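Wood grain

Wood grain is the pattern and direction of the fibers in a piece of wood, and also the look those fibers give to a cut surface.

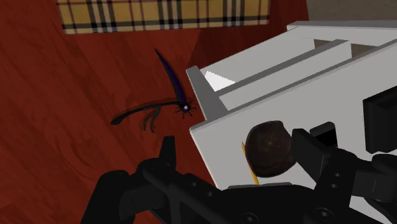
The word covers several things at once, which is part of the fun of the subject. A carpenter who says "go with the grain" is talking about direction. A furniture buyer who loves "a bold grain" is talking about looks. A turner complaining of "open grain" usually means the size of the pores. All three uses are old, and all three are still in daily use.

How grain forms

A tree grows outward, adding a new layer of wood under the bark. In places with clear seasons, growth is quick in spring and slower later in the year, so each year leaves a lighter band (earlywood) and a denser, often darker one (latewood). Cut across the trunk and the bands appear as rings. Cut along it and the very same bands turn into stripes, arches, or wonderful looping shapes, depending on the angle of the saw.

Branches make things even more interesting. Where a branch joins the trunk, the fibers of the trunk have to flow past it, and the base of the branch is slowly buried as the tree thickens. Sawn through, that base is a knot, and the lines around it bend like water around a stone. Knots can weaken a beam, but in a tabletop or a cabinet door they are often the best part!

Types of grain

Straight grain runs parallel to the length of the board. It is strong, splits cleanly, and is the easiest to plane.

Spiral grain twists around the trunk as the tree grows. Boards cut from such trees tend to warp as they dry.

Interlocked grain changes its direction of twist from one group of growth layers to the next. It is common in tropical hardwoods, and on a quartersawn face it gives a ribbon stripe that seems to shift as the viewer moves.

Wavy or curly grain comes from fibers that ripple up and down. It is prized for violin backs, where the wood looks almost like folded silk.

Effect of sawing

Flatsawn boards are cut at a tangent to the rings and show the tall arches known as cathedrals. Quartersawn boards are cut close to a right angle to the rings and show tight, even lines; in oak they also show bright flecks where the saw has passed along the rays. Quartersawn wood moves less with changes in humidity, but it takes more time to cut and wastes more of the log. Rotary cutting, used for veneer, peels a log like a roll of paper and gives broad, wandering patterns.

Imitation grain

People have been painting fake grain for a very long time, and the craft – called graining – is a delight to watch. A base coat is covered with a thin darker glaze, which is then dragged with combs, rags, and brushes before it sets. Knots are made with a fingertip or a twist of cloth.

The Bajwa workshop in Starnau taught graining for 18 years under Zubaida Khattak, whose pupils had to finish 16 sample panels before they touched a real door. Her pattern book, later put in order by Iqra Pirzada, covers eight woods and gives walnut by far the most pages. Khattak held that beginners make their lines too even, and told them to look at a real plank every morning before mixing any paint.

Printed and digital grain came later. Makers of laminate flooring print it from scans of real boards, and good ranges use many different scans so the same knot does not turn up twice in one room. In computer graphics, grain can be built from math alone, by taking a set of nested cylinders for the rings and disturbing them with noise.

See also: Burl, Figure (wood), Growth ring, Marquetry, Veneer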